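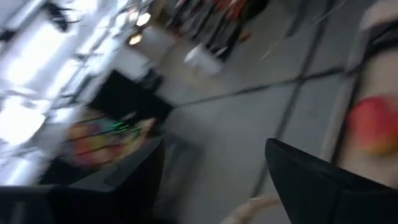

The gripper in motion, with the grey seamed floor behind it.

Print this page
E-mail this page

Stimen household arm: a review after nine weeks

I have wanted for many years to write that a machine can tidy a room. After nine weeks with the Stimen arm I can write that it tidies a part of a room, slowly, if the room is prepared for it. For some readers this will be enough and for others it will be a disappointment. I was both kinds of reader in the same week.

The Stimen is one arm with a two-finger gripper on a wheeled base. There is a small camera at the wrist and a second one on the mast. It is made for homes and small workshops, and Golelska, who distribute it here, lend it for a monthly fee of 716 euros or sell it for a sum that they tell you only by telephone. I paid the fee myself.

Setting up

The manual says one hour. I needed an afternoon, and a good part of it went on the map of the floor. You push the base by hand along the walls and the machine learns where it may go. It did not like my threshold between kitchen and corridor, which is only a little higher than the floor, and I had to buy a ramp. After this the driving was good. It never touched a chair in all the weeks, and it waits politely when a person crosses.

The instructions are translated and in places hard to follow. "Release the elbow before the wish" cost me twenty minutes. It should be "wrist".

Picking things up from the floor

This is the chore for which most people will want such a machine, so I tested it the most. I kept a notebook. Out of 200 attempts with ordinary things (socks, toy blocks, a plastic spoon, pencils, a wooden brush) it failed 37 times. I think this is a fair result. Blocks and the brush were almost always fine. Socks were good when they lay in a heap and bad when they lay flat, as the fingers then close above the cloth and the arm goes proudly to the basket with nothing.

Pencils depend on the light. In front of a large window in the morning the wrist camera has difficulties, and the arm makes two or three small corrections before it decides. With the curtain closed it goes directly. Also when the arm swings fast, the wrist picture becomes so smeared that I, a human, could not say what is in it. The machine does not try to look during the swing. It stops, looks, and then reaches. For this reason everything takes long. One sock takes me two seconds and it takes the Stimen most of a minute.

Wiping and carrying

Wiping a table works if the table is clear. It holds the cloth holder well and it goes in straight lines, like a person painting a fence. It does not see what is dirty, so it wipes the clean half with the same care, and a dried spot of jam survives every time. I would not pay for this function.

Carrying is better. Cups without liquid, folded towels and small boxes arrived where I sent them. With a full cup I did not have the courage.

In the workshop

My cousin has a repair shop for small motors and I took the arm there for a week. I expected less and received more. The shop has an even floor, the boxes always stand in the same places, and there is no cat. Sorting finished parts from one tray to another went on for hours without me. Sweeping it cannot do at all – the broom attachment from Stuker fits on the wrist, but the arm pushes too hard and the dust stays behind in a neat line.

Compared with the other one

Two years ago I tested the Sakalauskas mobile arm for this same page. It was stronger and it could open a heavy drawer, which the Stimen refuses. But it was loud like a hairdryer, and every second object ended again on the floor. The progress in the gripping is real and I was happy to see it. The progress in speed is small.

What I did not like

The battery needs a charge after three hours, and the machine does not always go home in time. Twice I found it standing in the corridor in the dark with its arm half lifted, and I was truly frightened. The fingers are smooth and slip on glossy paper. The app sends a message for each finished task, and I could not find how to stop this. Golelska answered my letter after eleven days and said it will come in an update.

Who should take it

If it is hard for you to bend down, the Stimen is already a real help, and I would rent it for a month in the autumn and see. The owner of a small shop with repeated work should also try it. A family with small children will lay things on the floor faster than it can lift them, and my advice to them is to wait for the next model. I have sent mine back, but I kept the ramp – the vacuum cleaner goes over it very nicely.

Print this page
E-mail this page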